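Bench notes, GPU shelf: Stomar card, fan curve and hotspot delta

2022-09-08

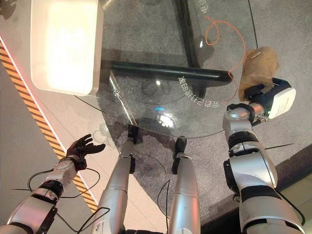 Picking up from the last entry. The Stomar still shows a hotspot well above edge temperature under sustained load, and the gap widens as the fans ramp down between passes. Radwa's guess was mounting pressure. Mine was the stock fan table. Ran both down today.

Setup: open bench, Grustow board, stock BIOS, same PSU as last time. Side panel question does not apply. Ambient logged by the probe clipped to the shelf upright, not the one on the board, which reads high whenever the VRM is loaded. Driver unchanged. Power limit at default for everything below unless noted.

Stock run first. Card settles at 181 W on the board sensor and holds there. Edge temp flat at 70 C. Hotspot does not go flat. It climbs, the fans step up, it drops, the fans step down, it climbs again. Period of the sawtooth is long enough that a short benchmark never sees it, so the results Alfie posted look clean and mine do not. Same card, same cooler, his loop was too short. Left a comment on his sheet.

Pulled the fan table with the Filali tool. Stock table keys off edge only. Hotspot is not an input anywhere in it. There is hysteresis on the way down but it is applied to edge as well, so by the time edge has moved enough to matter the hotspot has already gone past.

Wrote a replacement table:
- input is the higher of edge and (hotspot minus fixed offset)
- ramp down delayed, ramp up immediate
- minimum duty raised one step so the fans never stop under load

Flashed to the secondary BIOS position only. Primary is still stock. Do not move the switch with the machine on, Younes.

Sawtooth is gone with the new table. Hotspot still sits higher than I like, but it sits. Noise is slightly worse at steady state and better overall to my ear, as there is no more hunting. No meter reading, the meter is with Zinhle until October.

Then mounting pressure. Took the cooler off. Paste spread was uneven, thick toward the display output side and thin at the opposite corner of the die. Consistent with screws tightened in order around the bracket instead of in a cross. No way to tell whether it left the factory like that or whether it was us; the sticker over the spring screw was already missing when the card came to this shelf. Florian, if you had it open in the spring please write it in the card log with the paste used.

Cleaned, repasted, cross pattern, 2 passes to seat and then one to final. Pads reused, they were intact. Memory pads on the left bank have an impression that does not quite cover the package edge. Not touching that now.

Repeat of the stock run on the primary BIOS after repaste: sawtooth still present, smaller amplitude. Repeat on the secondary: flat, hotspot down again. So both causes were real. The fan table makes it oscillate, the mount sets how far. Radwa gets half.

Undervolt, briefly. Tried three steps down from default. First two passed the full loop. The last one passed the loop and then hung on the desktop with nothing running, which points to the idle-to-load transition and not the load point. Backed off to the middle step and left it. The Filali tool does not save the voltage offset across a cold boot, only across a restart. Lost a run to that before I noticed the power figure was back at default. Check the offset before you start logging.

Logger: Gaditz build from the share, polling once a second. It drops samples when the hotspot sensor returns a repeated value, so a perfectly flat line shows up as gaps. Those are not sensor failures. Setting is under export, "collapse duplicates", turn it off. I have turned it off on this machine only.

Open items:
- long run on secondary BIOS with the case closed
- memory temps, before anybody orders pads
- same fan table on the other Stomar, which has the older cooler and may need a different offset
- Alfie to rerun with the longer loop so the two sheets can be compared
- find out why the board sensor and the wall reading disagree more at low load than at high

Raw logs are in the card's folder, stock and modified tables next to them. Modified table has the offset in the file header. If you change the offset, change the header.

2 comments
3 shares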